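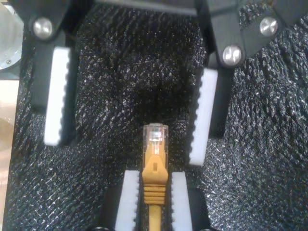 What Is That Clear Plastic Thing on the End of an Internet Cable?

Wi-Fi gets all the credit. Somewhere behind it, though, there is nearly always a cable, lying on a floor and collecting dust, doing a great deal of the work. It is called an Ethernet cable, and it has never once been thanked.

Look at the end of one. The plug has a clear plastic tip, like a very small and boring aquarium. Instead of fish, it holds the ends of thin wires. An ordinary cable has eight of them, each in its own color or stripe so people can put them in the right order. At the tip are little gold-colored strips called contacts. Gold doesn't rust, so a thin coat of it helps the contacts go on working for years.

The plug also has a springy plastic tab, which clicks when you push it into a socket. Tabs snap off easily. Grown-ups then say a word and buy a new cable.

Where does the other end go?

Often, into a switch. A switch is a flat box with a row of sockets, called ports, and its job is a bit like sorting mail. Say the computer in your school library wants to print 21 pages about otters. The switch reads the address on each bit of the message and sends it out through the port that leads to the printer, and not to the gym.
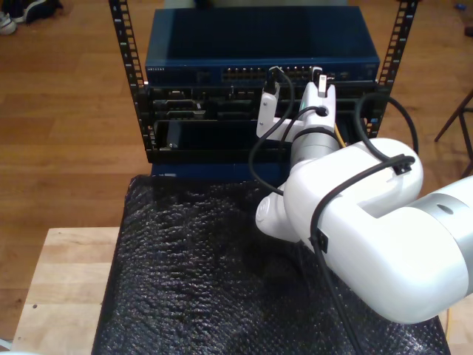

A network switch at the top of a small rack.

A rack is a bookshelf for people who own more boxes than books. The tall rails at the sides have holes all the way down, so each box can be screwed in at the height you want.

Does the color of the cable matter?

Not to the message. Yellow, black or pink, it travels just the same. Color is for the humans, who would otherwise spend an afternoon following one cable through 18 others – and get the wrong one.

Try it at home

Ask a grown-up to show you where your cables are plugged in. Look for tiny lights by the ports. On many boxes they blink when messages go through. Please don't unplug anything while somebody is in a meeting.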